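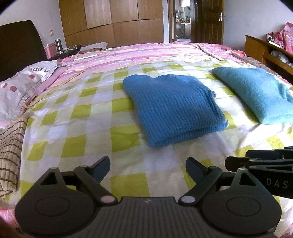 Pronatdale Neighbors > Newsletter > Around the House

Last updated January 6, 2019

The great closet clear-out (and why I'm starting with the sweaters)

Well, the tree is down, the cookies are gone and I have run out of excuses. Every winter I tell myself I'll sort out the bedroom closet, and every winter I shut the door on it and go make soup instead. This year I'm doing it! I'm telling all of you so that I can't back out.

I started with knitwear, mostly because the sweater shelf had begun to slide forward whenever I opened the door. My mother hung her sweaters on wire hangers and they all grew funny little horns at the shoulders, so I'm a folder. Sleeves in, sides in, bottom up, done. If you use the bed for folding like I do, make it first. I once folded a whole load on top of a tangled comforter and found a sock in there in spring.

My rule for what stays is pretty simple. If I wore it last winter, it stays. If I didn't, I put it on and walk past the hall mirror, and I usually know before I get to the bathroom door. I did make an exception for a truly awful cardigan with reindeer on the pockets. It was knitted for me by my aunt and I don't care what anyone says.

A word about washing, as I've shrunk enough wool in my life to dress a family of dolls. Cool water, a little mild soap, no wringing. Roll the sweater up in a towel and lean on it (I kneel on mine, it's very undignified), then lay it flat somewhere the cat can't reach. Mine took 2 days to dry last time, with the heat on. For pills I use a cheap fabric shaver and go slowly, keeping the knit flat with my other hand. Go fast and you'll make a hole. Ask me how I know!

Moths are the other thing. I had them bad a few years back and lost a scarf I still think about. Cedar blocks smell wonderful, but I wouldn't count on them alone. What helped me was washing everything before it went away for the summer and vacuuming the closet floor right into the corners, including the gap behind the baseboard where the fluff collects.

Now, where it all goes. The swap table at Onsri Hall is back in February, and Somkiat Sukprasert is running it again. He'd like clean adult sweaters and coats, any size, with buttons on if possible. He will take them with buttons missing, but he'd like the buttons in the pocket, please. Kids' things go over to the Drokau Street church, which has better shelves for them. Entry to the swap is $2 and you can take home 7 items. Last year I came in with one bag and left with two, so I may not be the best person to give advice here.

Next time I'm taking on the linen shelf, where I'm pretty sure there are fitted sheets for a bed we sold when we lived over in Jirus. If you have a way of folding those that works for a person with short arms, write to me. I've tried the corner-in-corner trick and ended up with something like a large dumpling.

Filed under: Home & Closet, Winter, Swaps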